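Dretcombe Young Science
Home | Space | Animals | Machines | Weather | Try It Yourself
Last updated September 19, 2018

Why the Robot Wouldn't Let Go

A robot arm at a workshop in Grindale had one job last November. It had to pick up empty bottles from a table, carry them to a wastebasket, and drop them in. It did this well for most of the morning. Then it stopped with a bottle in its gripper, held over the basket, and stayed there.

The bottle didn't fall. The arm didn't move. After a short wait, a message came up on the computer screen: GRIP FAULT. The people in the room pressed the stop button and started looking for the cause.

Machines stop working all the time, and most of the time the reason is small. It still has to be found. This is the story of what went wrong in Grindale and how the team tracked it down.

How a gripper holds things

Your hand has a thumb and four fingers, and each finger bends in three places. Most robot grippers are much simpler. A common kind has two flat fingers that slide toward each other and away again, like a drawer opening and closing. It's called a parallel gripper, because the two fingers stay side by side and don't tilt.

A small motor moves the fingers. To pick something up, the motor pushes them together until they press on the object. To let go, the motor runs the other way.

Squeezing is the hard part. If you pick up an egg, you feel how hard you are pressing and you stop in time. Many robot grippers have no sense of touch. They work out how hard they are squeezing by measuring how much electricity the motor is using. When the fingers meet something, the motor has to work harder, and it uses more current. The computer sees the current go up and tells the motor to stop pushing.

An empty plastic bottle is awkward to hold this way. It's light, it's slippery, and it bends. Squeeze it gently and it slides out. Squeeze it too much and the sides cave in.

How a robot knows it has let go

When you drop something in the trash, you know it's gone. You see it fall and your hand feels empty. A robot has to be told how to check.

The Grindale robot was programmed to make two checks. First, it looked at how far apart its fingers were. If they were fully open, it counted that as a yes. Second, it looked at the motor current. If the current was low, nothing was being squeezed, and that was a yes too. It needed both before it was allowed to go back for the next bottle.

Sutrisno Sembiring wrote that part of the program. He says two checks are better than one for a simple reason. If the arm swings away while it's still holding something, it can throw the thing across the room or knock it into another machine. So when the two checks don't agree, the arm freezes and asks for help.

On the morning of the fault, the current check said yes and the finger check said no. The motor had tried to open the fingers, and the fingers had not gone all the way.

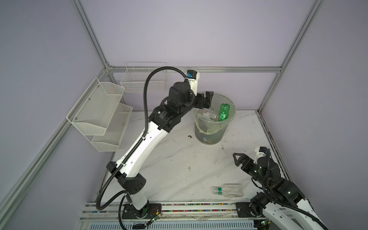
Puspita Sumampouw thought at first that the motor was worn out, and told the others that they should order a new one and go home early. They didn't go home early, but it was a fair guess. Motors do wear out, and this one had opened and closed a great many times.

There was a quick way to find out. The team put the gripper through a test with nothing in it. They told it to open and close 20 times in a row while the computer kept a record. A worn motor should have had trouble on some of those tries. It had no trouble on any of them.

Ruling things out

When you don't know why something is broken, it helps to write down everything that could be the cause. Then you test one thing at a time. If you change two things at once and the machine starts working, you won't know which one fixed it.

The Grindale list had these on it:

The motor is worn out.
A cable is loose.
The program has a mistake in it.
Something is stuck between the fingers, or in the slides they run on.

The motor had passed its test. Next came the cable. A robot arm has to carry power and signals to the gripper at its far end, and the wires bend every time the arm bends. After enough bending, a wire can crack inside its cover where you can't see it. Giang Hầu held the cable in different positions while the computer watched the signal. The signal stayed steady.

The program had not been changed in 13 days, and it had worked on all of them. A mistake can hide in a program for much longer than that, so the team didn't cross it off. They put it at the bottom of the list.

That left the fingers.

Sticky

Marion Imrie switched off the power, waited for the lights on the gripper to go out, and took off the two finger pads. The pads are the parts that touch the bottles. Behind one of them was a brown smear. She touched it with a gloved finger and it pulled up in a thin string.

It was dried soda.

People had been told to bring empty bottles for the robot to practice on. An empty bottle usually isn't completely empty. There's a little left at the bottom, and when the bottle is squeezed or tipped over, some of it comes out. Drop by drop it had run down onto the gripper and into the groove where the finger slides. The water in the soda dried up and the sugar stayed behind. Dried sugar is a good glue.

Why did the gripper pass its test, then? The test was fast. The fingers opened and closed over and over without stopping, and the sugar never had time to grab. In normal work, the fingers stayed closed for the whole trip from the table to the basket. That was 10 seconds. It was long enough for the sticky finger to settle in its groove, and the motor had been set to push only gently so that it wouldn't crush the bottles. A gentle push couldn't break it free.

The team ran the test again with a pause of 10 seconds each time the fingers were closed. The fault came back on the third try. Now they could make the problem happen whenever they wanted, and that is a big step in fixing anything. If you can't make a fault happen, you can't be sure you've made it go away.

The fix

Warm water and a cloth took care of the sugar. The team also made three changes.

Bottles are now rinsed before they go on the table, with the caps put back on tight.

The finger pads come off for cleaning after every 600 bottles. The computer keeps count and puts up a reminder.

The program has a new step. If the fingers don't open all the way, the arm stays over the basket, closes a tiny bit, and tries to open again. It does this twice. If that doesn't work, it stops and shows the fault message as before. You may have done something like this with a stuck drawer, pushing it in a little before pulling it out.

Was anyone in danger?

No. The arm did what it was supposed to do when something wasn't right, and it stayed still until a person came.

The risky time with a stopped robot is afterward. A stopped arm looks as if it's off. It may only be waiting. If someone reaches in to pull out the bottle, the checks might suddenly agree, and the arm would start moving with a hand in the way.

The Grindale rules for a stopped arm go in this order. Press the stop button. Turn off the power. Wait for the lights to go out. Then reach in. Izzati Yeoh keeps the rules taped beside the stop button, and everyone who works there has to say them out loud before their first day with the robots, even people who have worked with robots somewhere else.

If you ever visit a place with robot arms, don't touch one that is standing still. Tell a grown-up who works there.

Words to know

Current: the flow of electricity through a wire or a motor.

Fault: something wrong in a machine that keeps it from working as it should.

Gripper: the part at the end of a robot arm that holds things.

Parallel: side by side and always the same distance apart along their length.

Program: the list of instructions a computer follows.

Try it yourself

You need two clean spoons, a little sugar, and warm water. Ask a grown-up before you start. Stir sugar into a spoonful of warm water until no more will dissolve. Put one drop on the back of a spoon and press the second spoon against it. Pull them apart right away. Then press them together again, leave them overnight, and pull them apart in the morning. Write down what was different. Rinse both spoons when you're done.

20 comments | 13 shares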